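**Second pair of handheld grippers, or save for an arm?**

**plarkdale_rocio**
Hi all! Rocío Contreras here, I do the ordering for a small teaching-by-demonstration group in Plarkdale (four of us, one room, too many cables). We have a bit of money that has to be spent by the end of October and I'm going back and forth on it. Option one is a second pair of handheld grippers from Tendia, quoted at $2,022 for the pair with the tracking cubes. Option two is to hold the money and put it toward an arm next year. I'd love to hear from people who have been through this, especially if you regretted it!

**wirecart**
Get the second pair. We limped along on one pair for a whole spring and every time a cable went bad, three people stood there looking at each other. The arm will still be for sale next year.

**Sarahí Trujillo**
I'm going to gently disagree with wirecart, and I say this as someone who loves her handheld grippers dearly. We bought a second pair and it sat in its box most of the summer, because the real bottleneck was table time. One table, one task, one person at it. Rocío, how many hours a week does your current pair get used? If it's under 20 or so I'd hold off and spend a little on spare cables and jaw pads. A set of pads from Wullel cost me $52 with shipping and they've lasted very nicely.

**wirecart**
Fair, but she said the money goes away in October. "Hold it" may not be a choice.

**plarkdale_rocio**
Oh, I should have said, I can move up to $2,000 into next year if I fill out a form, so the quote is annoyingly just over the line. And Sarahí, we're at maybe 15 hours on a good week. Thursday afternoons are packed and then Mondays are quiet as a church.

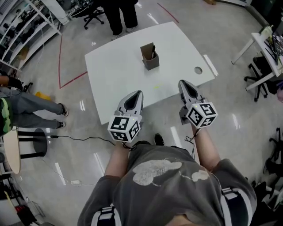 The other thing on my mind is the shoulder straps. Ours are fine for me and for one of the guys, but our tallest person gets sore after an hour, and if I'm buying anything at all I'd like to try a different harness first. Has anybody used the Cuervo one? It's $70 and the photos make it look comfy, but photos always do.

**Sarahí Trujillo**
We have two of the Cuervo ones! They're good on broad shoulders and a little slippy on narrow ones, so ask if they'll let you send it back. With 15 hours a week I really would do the harness, the pads and a couple of spare cables now, and carry the rest over.

**wirecart**
I still say you'll want that second pair the first morning something breaks, but get the spare cables either way. Buy longer than you think, and get right-angle plugs if they fit.

**plarkdale_rocio**
Thank you both, this is so helpful. I'll ask Tendia whether they'd sell one gripper on its own, and I'm ordering the harness tonight. Will report back on the shoulders!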